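Potar 桌面分拣套件评测：三筐版，固件与示教流程都看了一遍

2021年11月13日

Potar 这套东西的定位是教学与小型产线验证用的回收物分拣单元，整套包括一台六轴轻型臂、一只两指自适应夹爪、一个俯视深度相机、一台控制盒和一份附带示教工具的软件授权。厂家另外提供安装调试服务，由 Clandstead 代为执行，单独计价。本文评测的是三筐版，也就是把物品分为瓶、塑料、罐三类的配置。两筐版没有试，五筐版目前只见于选型表。

先说安装。机械臂底座是四孔法兰，随箱附带一块转接板，可以直接锁在型材台面上，也可以用夹具夹在普通桌沿。后一种方式在低速下没有问题，速度提到上限的一半以后，底座出现可感知的晃动，末端重复定位明显变差。手册对此只写了“建议刚性固定”，没有给出桌面厚度和夹紧力矩的要求。相机支架是单立柱结构，高度可调，锁紧旋钮偏小，戴手套不好拧。

接线部分做得规矩。控制盒背面的接口全部带防呆，夹爪与相机共用一根拖链线束，急停为独立回路，按下后臂体抱闸，夹爪保持当前开度，不会松手掉件。这一点比上一代好，上一代急停后夹爪会泄力。控制盒风扇持续运转，在安静的办公室里偏吵，放到桌下可以接受。

标定用的是棋盘格加触点两步法。第一步由相机自动完成，第二步需要操作者手动把夹爪尖端移到台面上的指定点。第一次做比较慢，主要时间花在找点上，软件里的十字光标刷新滞后，容易移过头。熟悉以后整个流程可以控制在半杯咖啡的时间内。标定结果能导出为文本文件，换电脑后可以直接载入，省去重做。

示教是这套产品的主要卖点。Potar 的做法是先由人徒手把分拣动作做一遍，相机记录手的轨迹和物品的落点，软件从中切出“接近、抓取、转移、释放”四段，再映射到机械臂。操作者不需要写程序，也不需要拖动臂体。对物品摆放没有严格要求，横放、竖放、互相挨着都允许，实际上官方还鼓励把摆放弄乱一些，以增加样本的差异。

轨迹切分的质量取决于手部动作是否干净。抓取前在物品上方犹豫、中途换手、两件物品之间没有停顿，都会使切分点偏移。软件提供时间轴供人工修正，修正界面可用，但缩放只有三档，精确到单帧时要反复滚动。建议每件物品释放后让手停一下再去取下一件，后期修正量会少很多。长袖衣物对手部识别影响不大，袖口盖过手腕时偶有丢点，软件会自动插值补上。
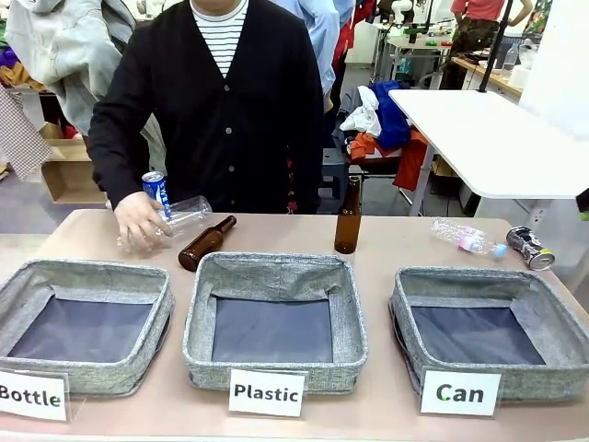 Reet Kairys：我补充一点，示教时两件东西挨得太近，软件常把后面那件的轮廓并到前面那件里去，切分出来的抓取点会落在两者中间。我的处理办法是在时间轴里手动框一次前面那件，之后的同类样本就正常了。另外透明塑料瓶一定要多录几遍，默认次数不够。

这个意见与我的测试吻合。相邻物品的轮廓合并在 1.4 之前的固件上比较常见，升级后有所缓解，没有根除。手动框选确实有效，不过框选结果只对当前项目生效，新建项目时要重新来一遍，希望后续版本能做成全局模板。

识别性能方面，我用混合物品做了一组连续测试，共投放447件，包括玻璃瓶、塑料瓶和铝罐，新旧和变形程度不一。一次放对的有382件。其余的失误集中在两处：一是透明塑料瓶，深度相机在透明表面上返回的点很稀，瓶身被压皱后更严重，软件有时把它当成台面反光忽略掉；二是压扁的铝罐，外形离标准圆柱太远，被归到“未知”，停在原位等待人工确认。深色玻璃瓶的表现最稳定，横放竖放都能抓，竖放时夹爪从侧面进入，路径规划偏保守，速度慢一些。

需要说明的是，把“未知”停下来等确认是默认策略，可以改为投入指定的筐。改完以后产线不会停，代价是那只筐里会混入各类物品，要不要这样做看现场对纯度的要求。

夹爪本身值得单独讲。两指内侧是可更换的硅胶垫，纹理较粗，抓玻璃瓶颈和铝罐侧壁都够用。夹持力分七档，铝罐建议用第二档，再高会在罐壁上留下凹痕。第三档以上适合装有残液的瓶子。硅胶垫沾上糖水后摩擦力下降很快，需要用湿布擦拭，厂家建议每200次抓取清洁一次，我的经验是空瓶未冲洗时应当更频繁。更换一副垫子要拆四颗内六角螺丝，螺丝很小，附带的扳手偏软，最好自备。

收纳筐不在标准套装内，用户可以自配。软件只要求录入筐口的四个角点和高度，对材质没有限制。硬质塑料筐最省事。布质软筐也能用，但筐壁会下垂或内倾，实际筐口与录入的角点有偏差，释放点要往中心收一些。软件里有一项“筐口收缩量”，默认为零，用软筐时我设为30毫米，磕碰筐沿的情况基本消失。筐前的分类标牌仅供人看，识别不依赖它，换位置时别忘了在软件里同步修改筐的类别，两边不一致时系统不会提示。

服务部分由 Nicanor Ochoa 负责与我对接，流程是远程预检、上门安装、半天培训、一次回访。预检清单写得细，连网口是否被防火墙拦截都列在内。培训内容偏重标定和示教，故障处理讲得少，错误代码表要到 Pärn 的文档站上下载，而且只有英文版。回访时我提了时间轴缩放的问题，对方记录在案，没有承诺时间。

与 Broment 的同级产品相比，Potar 的示教门槛更低，Broment 仍然需要拖动臂体逐点记录，但它的臂体刚性更好，高速下的末端抖动小得多。如果现场物品种类固定、节拍要求高，Broment 更合适。如果物品经常变，又没有专职的编程人员，Potar 的徒手示教可以省下不少工时。两家的软件授权都是按年计费，Potar 到期后仍可运行已有项目，不能新建，采购前应当把这一条问清楚。

几处小问题一并列出。示教录像默认保存在系统盘，录得多了占用可观，路径要在配置文件里改，界面上没有入口。中文界面有少量未翻译的词条，集中在网络设置页。相机线束在立柱处的弯折半径偏小，长期使用可能有隐患，我加了一段螺旋护套。

评分：安装7分，示教8分，识别7分，夹爪8分，文档5分，满分均为10分。测试所用固件为1.4，后续版本若改动轮廓分割部分，识别一项会重新打分。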